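Teleop glove vs. guiding the hand yourself, for soft packaging?

Forum: Teaching & Demonstration > Hands and grippers

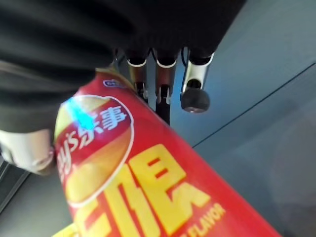
ztakacs wrote:
I've spent most of July trying to teach a three-fingered hand to pick up snack bags and put them in a tote, and I am now on worse terms with potato chips than my doctor ever hoped for. The setup is remote control: I wear the glove, I watch the wrist view, the arm does a slow impression of me. Boxes were fine. Cans were fine. Then we got to the red Lay's bags, and the glossy film throws a blue glare patch right over the logo, so the most eye-catching thing on my screen is a reflection that moves whenever the wrist does. Meanwhile one fingertip likes to hang out in open space, contributing nothing. I have 734 demonstrations saved so far and would call maybe half of them something I'd want a robot to copy.

Question for those who have done both: would you drop the glove and go back to moving the hand by hand for this? Our arm can be backdriven. I just haven't done it since Orysia and I did the drawer task.

tolitz_sutrisno wrote:
Go back to guiding it by hand. With a glove you have no idea how hard you're squeezing. You see the bag wrinkle and by then you've made crumbs. When I hold the wrist and push the fingers closed myself, I can feel the bag push back. We did our pouches that way at Tolitz and I would not trade.

Sutrisno

orysia_k wrote:
Disagree, and I was there for the drawer task. What you get when you guide it by hand is 3,000 frames of Zoltán's forearm. The camera is on the wrist! Your own hand is in every shot, and then at run time the hand is gone and the policy wonders where its friend went.

tolitz_sutrisno wrote:
So play it back. Record the joints while you guide, then run the same motion with your hands out of the way and record the video on that pass. This is not new.

orysia_k wrote:
Works for a drawer. A drawer is in the same place the second time. A bag of chips that has been squeezed once is a different bag of chips.

tolitz_sutrisno wrote:
Use a new bag.

orysia_k wrote:
I see who has never had to fill in the purchasing form.

yusri.w wrote:
Two separate problems here, I think.

First, the idle finger. Is it idle because of the bag, or because of you? On our glove the mapping for the third finger drifts after a while and it ends up angled outward just like yours. Recalibrate every 9 demos, open hand then fist, and see if it starts joining in. If you leave it, the policy will learn that one finger is decorative.

Second, the glare. Leave it in. Move the lamp between sessions if you want variety, but the warehouse won't be lit to suit you.

ztakacs wrote:
@yusri.w I had been calibrating once, in the morning, with coffee. I will report back.

On the black cloth: keep the sleeve or lose it? It droops over the fingers at the top of the view and I can't decide if that's a nuisance.

farah_nair wrote:
Keep whatever you plan to run with. We took ours off halfway through collecting because somebody thought it looked untidy, and then had two datasets that didn't like each other. If it's going to be on the arm later, it should be on the arm now, folds and all. Maybe pin it so the folds don't wander down over the knuckles.

Also, I'm with Orysia on the main question, with one exception. I do the first few by hand guiding and throw those recordings away. They're for me. After I've felt where the bag gives, my glove demos get a lot calmer. Seven is enough for a new kind of package.

tolitz_sutrisno wrote:
So you agree that guiding by hand is better.

farah_nair wrote:
I agree that it's better for Farah. The robot gets the other ones.

gumlow_fan wrote:
has anyone tried the Gumlow glove with the buzzers in the fingertips? supposed to fix the squeezing thing

yusri.w wrote:
Tried it. It buzzes when you touch the bag, it buzzes when the cable brushes your sleeve, and after an hour you feel it buzzing on the bus home. The Cleron one is gentler but only covers the thumb and first finger. For chips I'd sooner slow the closing speed down and watch the film crease.

ztakacs wrote:
Update. Recalibrated every 9 as instructed, and the third finger has rejoined the workforce. Slowed the closing speed too. I did Farah's warm-up by hand and it's annoying how much it helped — I had been grabbing near the top seal every time, where there's nothing to hold, and you feel that in one second with your own fingers on it.

What I still don't know is what to do with the old 734. Filter them, or start over?

orysia_k wrote:
Filter. Keep the clean lifts and any where you fumbled and then recovered properly. Those recoveries are worth more than the pretty ones. Bin anything where you dithered over the bag for ten seconds, or it will learn to dither.

tolitz_sutrisno wrote:
Start over. By hand.

farah_nair wrote:
Filter, but tag the ones from before the calibration change so you can leave them out later if training goes sideways. And write down where the lamp was. You will not remember.

ztakacs wrote:
Filtering, then. I got through the first batch tonight and have already found a long one where I set the bag down, pick it up, set it down again and then apparently go answer the door with the glove on. Tagged as "other."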